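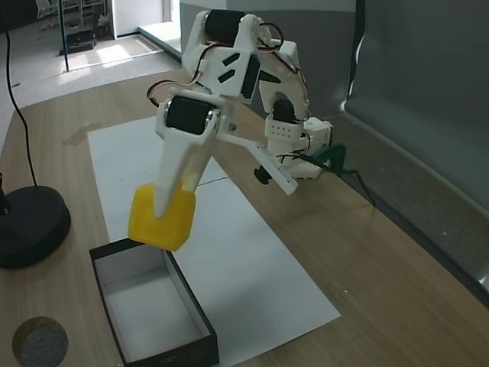

White arm, yellow cube, open black box.

Tirar Lever Corkscrew: Does It Earn the Drawer Space?
Posted 6/9/24

I have opened most of the wine in my life with a waiter's friend that came free with a case of something I no longer drink. It has a wobbly hinge and a foil blade that would struggle with warm butter, and it has never let me down except on the occasions when it has. So when the Tirar showed up at Godeline, the wine shop I walk past more often than I should, priced at $86, I had the normal reaction. I laughed, went home, and bought it the following Saturday.

The Tirar is a lever corkscrew of the kind everybody's uncle got as a retirement gift. You clamp the jaws around the neck, swing the lever over the top, swing it back, and the cork comes out looking faintly surprised. Another swing ejects the cork onto the counter, or in my kitchen, behind the toaster. The whole job takes less time than finding the glasses.

It is heavy. The kitchen scale says 595 grams, and you feel every one of them when you take it out of the drawer one-handed with a bottle in the other. I've come to like the weight. It makes a Tuesday bottle of Beaujolais feel like a matter of state. My wrist likes it less, and anyone with small hands should try one in a shop first, because the jaws want a proper squeeze and they want it held the whole time.

How it handles real bottles

Since April I've used it on everything that came into the house. Young reds with natural cork were no trouble. Neither were the agglomerate corks you get in cheap Muscadet, which my old corkscrew likes to shred into a sort of granola. Plastic corks came out clean but did not want to leave the worm, and I had to unscrew a couple by hand while muttering.

Old bottles are another matter. I had a Rioja with a cork the texture of fruitcake, and the Tirar went straight through the middle and brought up a neat little core sample. The rest I pushed in and strained through a coffee filter. To be fair, the booklet says to use a two-pronged puller for anything elderly. It says so on the last page, in the size of type normally used for side effects.

Wax tops: don't. The worm drags crumbs of wax down with it and you'll be picking red flecks out of the mechanism with a toothpick. And bottles with a wide flanged lip, which a certain kind of Italian producer adores, will not fit in the jaws at any angle. I tried a good many angles. 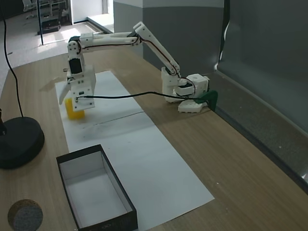 The foil cutter deserves its own paragraph, mainly so I can complain about it. It's a separate horseshoe-shaped thing with little wheels inside, and you pinch it over the top of the bottle and twist. On thin foil it makes a lovely clean circle. On the thicker capsules it makes a lovely clean scratch. It also has no home. The corkscrew comes in a molded tray with a spot for the spare worm and a spot for the main unit, and the cutter rattles around wherever it can. Mine has been missing twice and is missing now.

What about the alternatives?

I also borrowed the Fuvside electric, which looks like a pepper mill from an airport lounge and glows blue when it's working. It opens a bottle very nicely and takes about the same effort as ringing a doorbell. Then one evening it ran out of charge halfway into a Chablis, and there I stood, attached to a bottle I couldn't drink. The Tirar has never needed to be plugged in, and I count that heavily in its favor.

At the other end there's the Ķēniņš, a plain two-step waiter's corkscrew with a wooden handle, sold at the same shop for much less money. It's very good. The worm is thin and sharp, the hinge is tight, and it goes in a pocket. It did better than the Tirar on the next old cork I met, largely because I could feel what was going on and slow down. If you already know how to use one of these, you can probably stop reading and go buy a bottle with the difference.

Cleaning and parts

Wipe it with a damp cloth. Do not put it in the dishwasher, even if someone in your household believes that everything goes in the dishwasher. The spare worm swaps in with a small key, and it took me 8 minutes the first time, most of them spent discovering that I had it upside down. There's a 2-year warranty, which covers the mechanism and leaves the worm out of it.

Who should buy it

Anyone with sore hands, provided the squeeze is manageable. Anyone who gives parties and ends up opening bottle after bottle while the guests stand in the other room having the conversation. Anyone who has snapped enough corks to take it personally. People who mainly drink from screw caps, and I'm with you more nights than I admit, can leave it on the shelf.

I'm keeping mine. The old waiter's friend has moved to the picnic basket, and the Rioja, coffee filter and all, was pretty good with lamb. If you find the foil cutter, let me know.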